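Preguntas frecuentes sobre el kit de captura manual Loment

Hemos ido reuniendo en esta página las preguntas que más nos llegan por correo, por teléfono y en las visitas al taller. Si es la primera vez que os acercáis a Loment, lo más cómodo es leerla de arriba abajo, con calma; si ya tenéis un kit y venís con una duda concreta, saltad directamente al apartado que os interese, que para eso están los títulos. Y si no encontráis la respuesta, escribidnos sin ningún reparo.

ANTES DE PEDIRLO

¿Qué es exactamente Loment?

Loment es una pinza de mano con cámara que permite grabar demostraciones de manipulación sin necesidad de tener un brazo robótico delante. Una persona la empuña, coge y deja objetos con ella, y el kit guarda a la vez el vídeo, la apertura de las mordazas y el movimiento de la mano. Con esas grabaciones se entrena después la política que ejecutará el robot. La fabrica y la distribuye Lilturura, que somos nosotros, y se entrega con el programa de revisión Darko ya incluido en el precio.

¿Para quién está pensado?

Sobre todo para laboratorios universitarios, centros de formación y empresas pequeñas que quieren reunir sus propios datos y no pueden tener un robot parado durante semanas para teleoperarlo. También nos lo piden integradores que ya trabajan con brazos y quieren ampliar la variedad de entornos. Si lo que buscáis es una pinza para montar en una línea de producción, os vamos a decir con toda franqueza que este no es vuestro producto, y con mucho gusto os orientaremos hacia otra cosa.

¿Hace falta saber programar?

Para grabar, no. Quien maneja el kit solo tiene que calibrar, pulsar el botón y hacer la tarea. Para entrenar un modelo con lo grabado sí necesitaréis a alguien con soltura en Python y una estación de trabajo con una buena tarjeta gráfica, o bien contratar el servicio de entrenamiento, del que hablamos más adelante.

¿Qué trae la caja?

Una pinza Loment, 2 baterías con su cargador, un juego de almohadillas de recambio, el cable de descarga, la placa de calibración y la guía impresa en castellano. El maletín rígido se vende por separado — lo sentimos, encarecía demasiado el envío y muchos clientes ya tenían uno.

¿Cuánto cuesta?

El kit individual sale por 1087 euros, impuestos aparte. Para pedidos de varias unidades preparamos presupuesto a medida, y los centros educativos tienen un descuento que aplicamos al recibir la solicitud con el sello del centro. No hay cuota mensual obligatoria: Darko sigue funcionando aunque no renovéis el soporte.

SESIONES DE GRABACIÓN

¿Dónde se puede grabar?

En casi cualquier interior con luz razonable. Cocinas, almacenes, oficinas, talleres... la gracia del sistema es precisamente llevarlo a sitios distintos. Lo que peor le sienta es una pared completamente lisa ocupando toda la imagen, porque el seguimiento se apoya en los detalles del entorno para saber hacia dónde se mueve la mano. Con algo de mobiliario alrededor va la mar de bien.

¿Tenemos que vaciar la sala?

No hace falta, de verdad. Es una pregunta que nos hacen mucho los equipos que empiezan, y alguno ha llegado a desmontar medio laboratorio antes de escribirnos. Podéis grabar con sillas, armarios y compañeros trabajando por el local. Lo que sí os pedimos es que la mesa en la que estéis actuando tenga los objetos de la tarea bien accesibles y que haya sitio para rodearla sin tropezar. Los cables por el suelo, mejor apartados de la zona de paso.

¿Qué tareas conviene probar primero?

Las de coger y guardar. Una caja con tapa y un objeto pequeño y alargado dan muchísimo juego: hay que acercarse desde arriba, cerrar sin empujar el borde y sacar la pieza sin engancharla. Parece poca cosa, pero se aprende a dosificar el gesto. En nuestro recorrido de iniciación empezamos con la caja blanca abierta sobre la mesa y una herramienta amarilla y negra dentro, y solo después pasamos a botellas, telas y cajones.
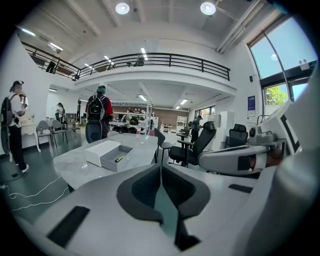 ¿Cuántas demostraciones necesito?

Depende muchísimo de la tarea, y desconfiad de quien os dé una cifra cerrada sin haberla visto. Como punto de partida, nosotros recomendamos 70 demostraciones válidas para una tarea sencilla de una sola mano, revisarlas en Darko y entrenar una primera versión. A partir de ahí es más útil cambiar la posición de los objetos, la altura de la mesa o la habitación que repetir el mismo movimiento una y otra vez.

¿Puede salir gente en las grabaciones?

Técnicamente no supone ningún problema, y Darko incorpora un difuminado automático de caras que podéis activar al importar. Ahora bien, la parte legal os corresponde a vosotros: avisad a las personas que estén en la sala, recoged su consentimiento por escrito y colocad un cartel en la entrada. En la carpeta de documentación tenéis un modelo que podéis adaptar. El difuminado falla a veces con gorras o perfiles muy girados, así que no os saltéis la revisión manual.

¿Cuánto dura la batería?

Cada una aguanta 41 minutos de grabación continua. Mientras una trabaja la otra se carga, y con ese relevo se hace una mañana entera sin agobios. Aprovechad el cambio para descansar la muñeca, que el cuerpo también lo agradece.

¿Cada cuánto hay que calibrar?

Al empezar la sesión, después de cambiar las almohadillas y siempre que el kit se lleve un golpe. Se coloca la placa en la mesa, se abre y se cierra la pinza siguiendo el pitido y listo. Si el piloto se queda en naranja, repetid con algo más de luz.

DESPUÉS DE GRABAR

¿Dónde se guardan los datos?

En la memoria interna del kit, y de ahí pasan por cable a vuestro ordenador. Nada se envía a nuestros servidores si no contratáis el servicio de entrenamiento. Sabemos que para muchos hospitales y empresas esto es decisivo, y por eso lo dejamos así desde el primer prototipo.

¿Con qué robots es compatible?

Los datos se exportan en un formato abierto, de modo que sirven para cualquier brazo con una pinza de apertura comparable. Para que el resultado sea bueno, eso sí, conviene que la pinza del robot se parezca a la de mano. Vendemos el adaptador Flekcombe, que lleva las mismas mordazas y la misma colocación de cámara, y en el apartado de descargas encontraréis los planos por si preferís fabricar la brida en vuestro propio taller.

¿En qué consiste el servicio de entrenamiento?

Nos enviáis las demostraciones ya revisadas, nosotros entrenamos el modelo y os lo devolvemos con un informe de los fallos que hemos observado en simulación. No garantizamos un porcentaje de acierto en vuestro robot — sería faltar a la verdad, porque intervienen la iluminación, el montaje y el desgaste —, pero sí incluimos una segunda ronda si la primera se queda corta.

PEDIDOS, GARANTÍA Y AYUDA

¿Puedo probarlo antes de comprar?

Claro que sí, y nos encanta que lo hagáis. Se puede reservar una visita de mañana o de tarde, traer vuestros propios objetos y llevaros los ficheros grabados para mirarlos tranquilamente en casa. En agosto cerramos el taller y las reservas se retoman en septiembre.

¿Qué cubre la garantía?

Los defectos de fabricación de la pinza, la cámara y las baterías. Las almohadillas son material de desgaste y no entran, aunque se cambian en un momento y el recambio es económico. Las caídas las estudiamos caso por caso; mandadnos unas fotos antes de enviar nada y os diremos si compensa la reparación.

¿Cómo se limpia?

Con un paño apenas humedecido para la carcasa y un pincel suave para las mordazas. Nada de alcohol sobre las almohadillas, que las reseca y pierden agarre.

¿Cómo contacto con el soporte?

Desde el formulario de esta misma web, indicando el número de serie que aparece en la tarjeta de la caja. Si podéis adjuntar el registro de la sesión que exporta Darko, mejor que mejor: nos ahorra un par de correos de ida y vuelta y vosotros volvéis a grabar antes. Contestamos de lunes a viernes, de nueve de la mañana a cinco de la tarde.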